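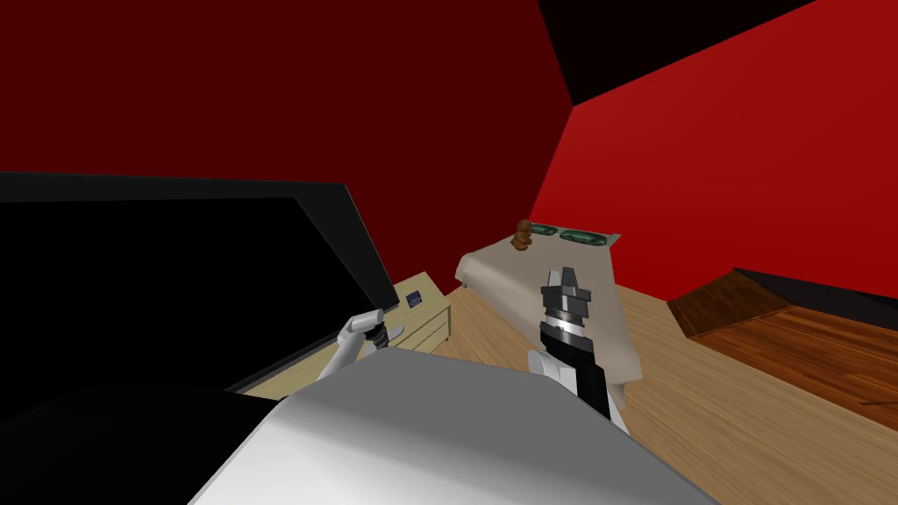
Inberg Updates Room Planner With New Paint and Lighting Model

13/11/2024

Inberg has released a new version of its room planning software, replacing the way the program calculates the color of painted walls under artificial light. The update is available to all license holders and does not require existing project files to be converted.

The main change concerns strong wall colors. In earlier versions, each wall was assigned a single color value and a fixed brightness adjustment that depended on which way it faced. The method was fast, but it gave poor results for saturated reds, greens and blues, where two walls painted from the same can may look like two different products once the lamps are on. The new version calculates the light reaching each surface separately and includes the color that one wall throws onto another.

According to Walid Sfeir, who leads the rendering group at Inberg, red was the most frequent subject of complaints.

"A customer picks a deep red, sees one wall come out much brighter than the next, and asks whether the paint chart is wrong," Sfeir said. "The chart is fine. The old model was too simple to show how much of the difference would remain in the finished room."

The paint library has been extended to 651 colors, of which 199 are new. Each entry now carries separate values for matte, satin and gloss finishes. In the previous release the finish could be selected but affected only the highlights, so a matte wall and a satin wall of the same color had the same base tone. Colors saved by users in their own palettes are treated as matte unless a finish is set by hand.

Inberg has also changed the handling of dark, flat objects such as television screens. A large screen that is switched off absorbs much of the light that would otherwise return to the room, and the old software ignored this. The new version includes screens, dark cabinets and fireplaces in the calculation. Pale wood furniture is handled in the same way, with the opposite effect: a light cabinet near a strongly colored wall picks up a visible tint along the side closest to the wall.

Ceilings are now a separate surface type. Before the update, a ceiling without an assigned material was given a default white, and this white was counted as a reflecting surface in the result. In the new version an unassigned ceiling is drawn black and left out of the calculation until the user selects a material. A notice in the project panel lists any surfaces that are still unassigned. Inberg advises users to clear this list before sending views to a client, as a missing ceiling makes the upper part of a room darker than it will be.

The release was tested during October by design offices in Ondcombe and Cerkwood. The Ondcombe office compared calculated wall colors with readings taken in 31 finished rooms, using a handheld color meter at three heights on each wall. The Cerkwood office worked on lighting layouts and reported errors in the placement of recessed lamps, which were corrected before release.

Nadine Smadi, an interior designer at the Ondcombe office, said the greatest improvement was in corners.

"Two walls of the same red meet at a corner, and one is darker," Smadi said. "Clients notice that line before they notice the furniture. With the old version we had to tell them to ignore it. Now we can move a lamp and see how far the difference closes."

Smadi added that the software still gives weak results for textured plaster. Walls are treated as flat surfaces, and the small shadows that make rough plaster look darker than its paint sample are not calculated. Inberg confirmed that texture is not part of this release and gave no date for its addition.

Calculation times have increased. A single room with two lamps takes up to 200 seconds at the highest quality setting, depending on the computer. The draft setting keeps the old method and remains the default while furniture is being moved. Users can switch between the two from the view menu, and the method used is printed in the lower margin of exported sheets.

Lamp data must be entered correctly for the new method to be of use. The program accepts color temperature, light output and beam angle. Where only the wattage is known, it applies a general value for the lamp type, and the result is marked as an estimate. Daylight is calculated from the window size and the compass direction of the room, as before.

Karaki, which distributes the software to paint retailers, will install the new version on in-store terminals. The terminals use a reduced edition with preset rooms and no furniture editing. Customers can select a wall color, a finish and one of several lamp types, then print a sheet with the paint codes. Karaki said the older terminals will remain on the draft setting until their graphics hardware is replaced.

Projects created in the previous version open with their original settings. To apply the new model, users select the project, open the lighting tab and choose Recalculate. The original views are kept in a separate folder and can be restored. The price of the license is unchanged.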